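Back at the bench this month, and most of February has gone into one small piece of software that decides whether a camera view is worth listening to. I know, thrilling stuff. But the pouring task has been driving me up the wall, so bear with me.

Quick recap for anyone new: Tretdale is my name for the whole pile of code that runs the two arms, and Hurkel is the part that takes in the camera feeds and hands the planner one tidy guess about where everything is. Hurkel used to trust every camera the same amount. If a wrist view came in on time and had the right shape, in it went.
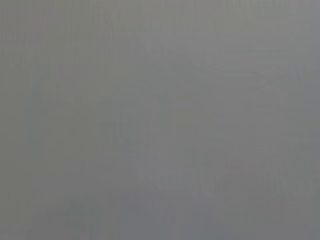 Wrist view, almost nothing but gray. Hurkel used to swallow these whole.

My old check only looked at average brightness, and a view like this one passes that with no trouble at all. It's a perfectly nice middle gray! The pose guess built on top of it is garbage, though, and the planner has no way to tell. So it plans a lovely smooth path to a cup that could be 35 mm off to the side.

Darragh Gilmartin (hi Darragh) told me to stop being clever and just measure how much edge detail is in the picture. So now every wrist view gets a sharpness score, and if it stays low for 3 views in a row, Hurkel drops that camera and leans on the head view until the score climbs back up. I went through 2,000 saved views to pick the cutoff, with a lot of coffee, and I'm still not sure I got it right. A plain white table close up scores pretty badly too, and I don't want to throw those away. 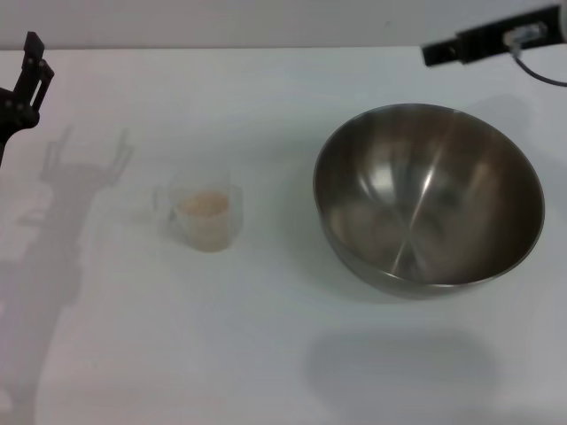 Head view of the pouring setup: measuring cup, steel bowl, and a big arm shadow on the table.

The head view has its own headaches, of course. A clear cup on a white table is a rotten thing to find the outline of, so I gave up and look for the tan stuff inside it, then grow the shape outward from there. The bowl is easier, except for the bright streak down the inside, which the edge finder loves and keeps reporting as a rim. And then the shadow of the gripper! Iman Ait Ali wrote a nice little shadow mask for her Haltport project and has let me borrow it. It needed 17 lines of glue code, most of them fixing my own mixed-up axis names.

Still on the list: a log message when a camera gets dropped (right now it happens silently, sorry), and some way to fade a view in and out – the hard switch makes the target jump and the arm twitches. I'll put the branch up once the tests pass on my laptop as well as the bench machine.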